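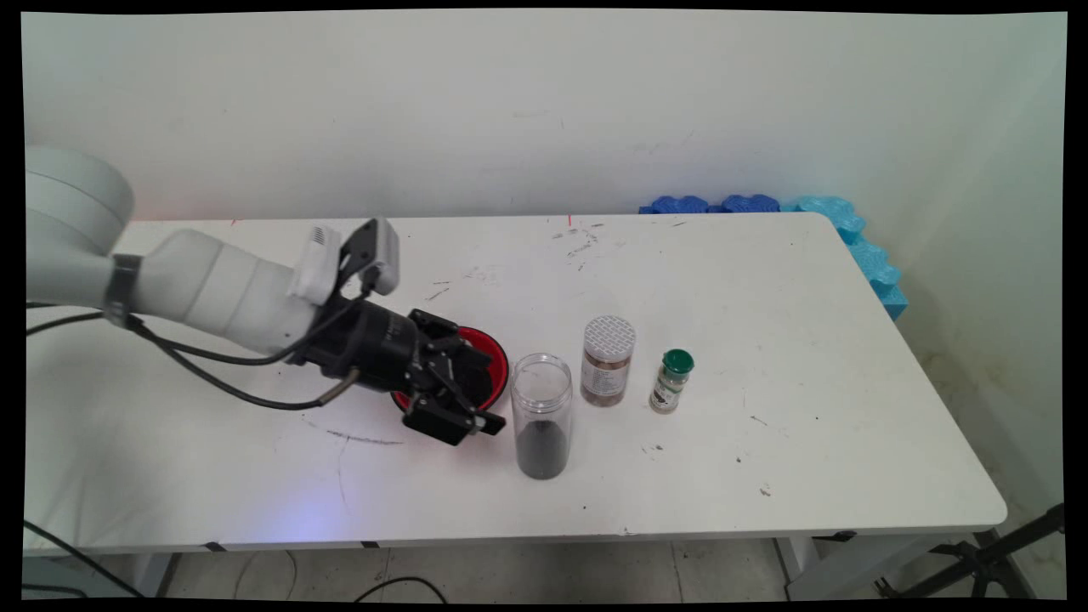
Lista de verificação da cozinha comunitária — ronda de outono, com os meus comentários

Sábado, 6 de outubro de 2018

37 partilhas · 12 comentários

Olá a todos! Prometi que desta vez escrevia a lista como deve ser, com o que vi e o que penso, e cá está ela. Fiz a ronda de manhã com a Ilse Lammers, que veio de propósito da cozinha de Skillodstead e que tem um olho terrível para borrachas de frigorífico (já lá vamos). Pus OK onde está bem, REVER onde convém voltar a olhar, e FAZER onde é mesmo para tratar antes do próximo almoço grande. Os comentários são meus, se discordarem escrevam lá em baixo.

1. ENTRADA E CORREDOR

1.1 Porta principal abre toda para fora — OK
Abre, fecha, não range. Em setembro rangia tanto que se ouvia na rua, alguém pôs óleo e não me disse quem foi. Obrigada, seja quem for!

1.2 Corredor livre até à saída — REVER
Estavam lá duas caixas de batatas e um carrinho de compras. Tirei as caixas, o carrinho ficou porque não sabia de quem era. Já sei que é só por cinco minutos, mas é sempre só por cinco minutos, e depois vem alguém com um tacho de sopa nas mãos e não vê a roda.

1.3 Tapete da entrada sem pontas levantadas — FAZER
A ponta do lado do bengaleiro está enrolada outra vez. A fita-cola de dupla face não aguentou o verão. Eu deitava o tapete fora e comprava um com rebordo de borracha, a Ilse acha que se pode cortar. Decidam vocês.

2. FOGÕES E FORNO

2.1 Mangueira do gás dentro do prazo — OK
Vi a data impressa e fotografei-a para não andarmos outra vez a discutir de memória.

2.2 Torneira de corte acessível — REVER
Está acessível se tivermos braços compridos. Alguém voltou a guardar os tabuleiros grandes naquele canto. Os tabuleiros vão para a prateleira de baixo, do outro lado, onde há espaço de sobra.

2.3 Chama azul e regular em todos os bicos — FAZER
O bico pequeno de trás faz chama amarela e às vezes apaga-se sozinho. Experimentei limpá-lo com a escovinha e melhorou um bocado, mas não o suficiente para eu ficar descansada. Até o técnico da Gerlach cá vir, não se usa. Colei um papel. Por favor não tirem o papel!

2.4 Porta do forno veda bem — OK
Um bocadinho dura no fim do curso, mas veda. Já era assim quando eu cheguei.

2.5 Luvas de forno sem buracos — FAZER
Há um par bom e três luvas soltas que são uma vergonha, uma delas com o polegar queimado de lado a lado. Deitei essa fora na hora — desculpem, não perguntei.

3. FRIO

3.1 Frigorífico grande entre 1 e 5 graus — OK
Marcava quatro no termómetro de dentro. O mostrador da porta dizia dois, portanto não se fiem no mostrador.

3.2 Borrachas das portas — REVER
Cá está a especialidade da Ilse. Ela faz o teste da folha de papel: fecha-se a porta com a folha entalada e puxa-se. No canto de baixo, do lado da dobradiça, a folha saiu sem resistência nenhuma. Lavei a borracha com água morna e detergente e ficou mais macia, mas quero repetir o teste daqui a duas semanas.

3.3 Tudo com etiqueta e data — FAZER
Ai. Encontrei um caldo sem data, um queijo embrulhado em prata e uma caixa que dizia apenas "não mexer". Mexi. Era arroz, e já tinha visto melhores dias. Há etiquetas e caneta na gaveta de cima, mesmo ao lado do frigorífico, custa dez segundos.

3.4 Carne crua em baixo, cozinhados em cima — OK
Muito bem arrumado, dou-vos os parabéns.

3.5 Arca — OK
Pouco gelo nas paredes. O número da etiqueta do fabricante é 3619, deixo-o escrito porque mo pedem sempre ao telefone e está colado atrás, onde só se lê com espelho.

4. FACAS, TÁBUAS E LOIÇA

4.1 Facas no suporte e não na gaveta — REVER
Duas na gaveta, com a lâmina para cima. Há crianças nas oficinas de sábado e mesmo sem crianças eu gosto muito dos meus dedos.

4.2 Tábuas por cor — OK
Só a verde é que está cheia de sulcos. Lixar ou trocar, eu trocava.

4.3 Taças e tigelas sem lascas — OK
Passei o dedo pelo rebordo de todas as que estavam na prateleira e separei uma de vidro que tinha um dente. As outras podem voltar ao serviço.

4.4 Bancos e escadote firmes — REVER
O escadote é firme, mas o Bomska de abrir e fechar (aquele banco alto que veio da feira) abana de uma perna. Apertei o parafuso e abana menos. Sentar sim, subir para cima dele não!

5. ELETRICIDADE E FOGO

5.1 Extintor com pressão e selo — OK
Ponteiro no verde, selo intacto, cravilha no sítio. Extintor n.º 3877, pendurado à altura certa.

5.2 Manta de fogo à mão — FAZER
Está à mão de quem souber que ela fica atrás dos aventais. Eu mudava-a para o lado da porta, onde já há um gancho livre.

5.3 Extensões e tomadas — REVER
Uma extensão ligada a outra extensão, com a chaleira e a torradeira ao mesmo tempo. Desliguei tudo. A chaleira passa para a tomada da parede e a torradeira espera pela sua vez, que também não morre ninguém.

5.4 Detetor de fumo — OK
Carreguei no botão e fiquei surda durante meia manhã. Funciona muito bem!

6. PRIMEIROS SOCORROS

6.1 Caixa completa — FAZER
Faltam pensos pequenos (faltam sempre), gaze para queimaduras e a tesoura, que eu suspeito que anda a abrir pacotes de massa. A farmácia Bomlow faz-nos o conjunto se ligarmos na véspera.

6.2 Números de emergência afixados — OK
Juntei a extensão da portaria, 2767, que não estava lá.

Do que ficou em FAZER, eu trato do gás e da caixa de primeiros socorros. O tapete, as luvas, as etiquetas e a manta precisam de dono, ponham o nome à frente de cada um na folha que deixei presa no frigorífico com o íman da laranja.

Gostos: 24 · Partilhar · 12 comentários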